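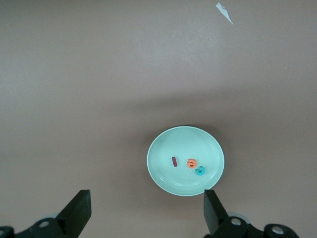

Went up to the Engebretsen open day on 2nd August, mostly to see the gripper bench. We've had a pair of cheap parallel fingers on our sorting cell since April and they're fine on boxes, hopeless on anything small, so the question for the day was simple: spend money on a better gripper, or spend it on a better camera and leave the gripper alone. First station was small bits on a plate and I stayed there far too long. Three little coloured pieces on a pale green plate, a thin dark red one like a figure 1, an orange roundish one, a teal curved one, the last two nearly touching. Flat black fingers. The curved one is what I'd gone for, really. Where do you pinch a thing shaped like that? And with a neighbour right up against it, and a raised rim to stay clear of on the way in.

Notes below are typed up from my phone on the train so forgive the order.

Getting in. Badge from the front desk, safety talk (short), then you were let loose. Binta Nwosu was running the gripper benches and was the best thing about the day. Answers the question you asked. Let people drive the arm themselves as long as you kept one hand on the stop button.

Bench one, the Jatero fingers. Electric, two-finger, wide opening. Came with flat tips fitted and a box of others to swap in. I had a go by hand control first, then with their pick routine. By hand I was dreadful. The thin piece I got on the fourth try, the orange one straight off, the curved one I pushed round the plate for a good while and then got it across the two ends, where it sat at a daft angle but held. The routine did much the same as me only quicker. It goes for the widest bit it can see, and on a curve the widest bit isn't always a good bit to hold.

Swapping tips: two screws a side. Needs the right key, which had wandered off to another bench. Took longer to find the key than to do the swap. We'd want our own key on a string, same as at home.

With the narrow tips on it was a different animal. Could get one finger inside the curve and one outside and lift it clean. Missed the thin piece more often though, because narrow tips want the arm to be lined up properly and the flat ones forgive you. Binta's view is that most people buy fingers too narrow, then blame the camera. Wrote that down as it is more or less our story.

Bench two, the Brellotis. Also two fingers, softer pads, slower to close. Lovely on the curved stuff. I did the same three shapes, as near as I could, and it only dropped one all session. But the pads are fat. With two pieces side by side it wants to take both or shove one out of the way, and for us that's no good, our parts arrive in a heap. Pads also pick up fluff. There was a cloth on the bench and I saw why by the end. Asked about pad life and got a shrug and "depends what you pick up". Fair, I suppose, but I've a spreadsheet to fill in.

Force setting on this one is a plain number on a dial on the screen, which I liked. On the Jatero it's three menus down and I had to be shown twice.

Cameras. Both arms had one up at the wrist, looking down past the fingers, and I'd not used one like that before. Ours is bolted to a post over the table. What you get with the wrist one is a view that improves as you come in, and the fingers are always in it so you can see exactly what they're about to hit. What you lose is the big picture. Come in low and the table is gone, and if something rolls off to the side you don't know about it. Also the fingers themselves hide things. A rim at the bottom of the view can sit behind a fingertip just when you want to see it.

Somebody asked if you should have both and of course the answer was yes. Price for the wrist camera and its bracket came in at 300, which I can find. The gripper is 4000 before tips, which I'll have to ask for.

Light matters more than I'd allowed for. They turned the bench lamp off for a few runs to show us and the darker pieces got harder to pick out from their own shadows, and the routine started closing on nothing. Lamp back on, fine again. We have a window right by our cell. Must look at that before we buy anything at all, could be half our trouble.

Bench three was Vendex controllers and I only had ten minutes, sorry. Same arm run off two different boxes, one old, one new. The new one is smoother on the last bit of the approach, no little shiver as it stops. Could I feel that in the picks? Not in ten minutes. The pendant is nicer to hold. The cable is still too short, someone should tell them. Menu layout changed again so all our crib sheets would be wrong.

Lunch was sandwiches, good, gone by half twelve. Parking bad, go by train.

Tally, for what it's worth. Between the group of us we logged 113 picks on bench one over the morning, flat and narrow tips mixed up together, so I wouldn't lean on any percentages. I've asked Binta if they can send the log split by tip. She said she would. Bench two nobody wrote anything down, my own count only and I lost it when the chap next to me started talking about belts.

What I'd do, if it were up to me. Wrist camera first, it's the cheap one. Blinds or a board over the window. Then borrow the Jatero for a fortnight with both sets of tips (they do loans, form is on the desk in my tray) and run it on our real parts, the bent clips mainly – the boxes can look after themselves. Leave the Brellotis unless we end up with a tidier feed. Leave the controller alone for this year.

Things I forgot to ask:

Does the Jatero bracket fit our wrist flange or is it another adaptor plate
Weight with the camera on, we're near the limit already
Whether the soft pads come in a slimer size
Who pays postage on the loan

If anyone else is going to the next one, get to the benches early and leave the talks till after. I missed the one on calibration and would like somebody's notes if they have them. I've got a spare set of the handouts for whoever wants it, they're a bit crumpled.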